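**Canned vs. boxed tomatoes for Sunday-style sauce, does it really matter?**

**marinara_mo**

OK so my grandmother's sauce calls for two big cans of whole tomatoes, crushed by hand, cooked until the spoon leaves a trail. I've made it that way my whole adult life. Last month my store rearranged everything and the whole cans vanished, so I grabbed a couple of cartons instead (the smooth strained kind) and my husband said it was the best batch I've ever made. I'm a little insulted?? Is it the carton or did I just get lucky? Same pot, same onion, same everything else.

**Zistgate**

Cartons all the way. I switched years ago and I'm not going back. No tinny taste, no fishing out the hard stem bits, and you can fold the thing flat when you're done. Strained tomatoes also cook down quicker, so your sauce was probably brighter than usual. Mine goes 23 minutes and it's on the table.

**pot_of_waltano**

Strong disagree with the tinny taste thing. Cans have been lined forever. What you're tasting is citric acid, and plenty of cartons have it too. Read the label!

And 23 minutes is soup, sorry.

**Zistgate**

> And 23 minutes is soup, sorry.

Come over and I'll change your mind. Wide pan, high heat, keep stirring. You don't need all afternoon to get water out of a tomato.

**sibusiso_modise**

Going to split the difference here. I keep both in the house and they do different jobs, at least for me.
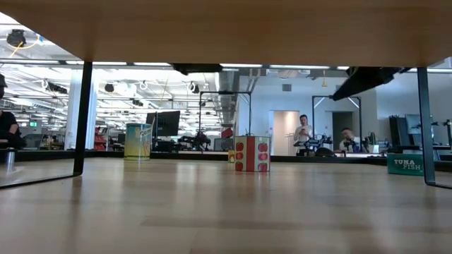

For a quick weeknight sauce I want strained, no question. Garlic in cold oil, bring it up slowly, tomatoes in before the garlic gets any color, salt, done by the time the pasta water boils. For anything with meat in it I want whole ones I can squash myself, because those ragged pieces hold up over a couple of hours and the smooth stuff just turns into paste on you. My one real complaint is the packaging, which tells you nothing useful. Take the one with the wide red stripe and the tomatoes stacked three high on each side: very cheerful, but a tomato picture looks the same whether there's puree or chunks behind it, so I've learned to go straight to the small print. I once built an entire lasagna on what I thought was crushed and it was basically juice. We ate it with spoons.

**marinara_mo**

The lasagna soup!! I've been there. Mine was enchiladas.

So maybe what I liked was just the texture? My grandmother's has lumps and I always kind of thought of the lumps as the point.

**vlad_cooks**

Do you have a food mill? Get whole tomatoes, run them through on the medium plate, and you'll have something in between. It also takes out most of the seeds, and seeds are where people say the bitterness comes from (I go back and forth on whether I believe that).

Don't use a blender. It whips air in and the sauce goes orange.

**pot_of_waltano**

The orange goes away when you simmer it. I blend all the time.

**vlad_cooks**

It goes away some. I stand by the mill.

**silviu_m**

Can I bring up salt? I weighed mine out for the first time in April after ruining a pot. My carton is 500 grams, and a big can is a good bit more than that, so if you swap one for the other and season out of habit, your sauce is saltier and probably sweeter too if you add sugar. Could be your husband just likes more salt, Mo.

**marinara_mo**

Oh no. Oh that's VERY possible. He salts watermelon.

I did use two cartons for two cans and didn't change a thing otherwise. Same palmful of salt as ever. Huh.

**Zistgate**

Salted watermelon is correct and I won't hear otherwise.

**sibusiso_modise**

Silviu's probably got it. Easy to check though: make a small pot of each, salt them by weight, and don't tell him which is which. Use the same pan size too or one will reduce faster than the other.

**pot_of_waltano**

And put a spoonful of the pasta water in both. I'll be waiting for the can to win.

**marinara_mo**

Doing it this weekend, two little saucepans, I'll label the bottoms with tape. Does anyone leave the basil in the whole time or is that just my family? We put the entire stem in at the start and somebody always gets it on their plate.

**vlad_cooks**

Stem in at the start, fresh leaves at the end. Whoever gets the stem does the dishes.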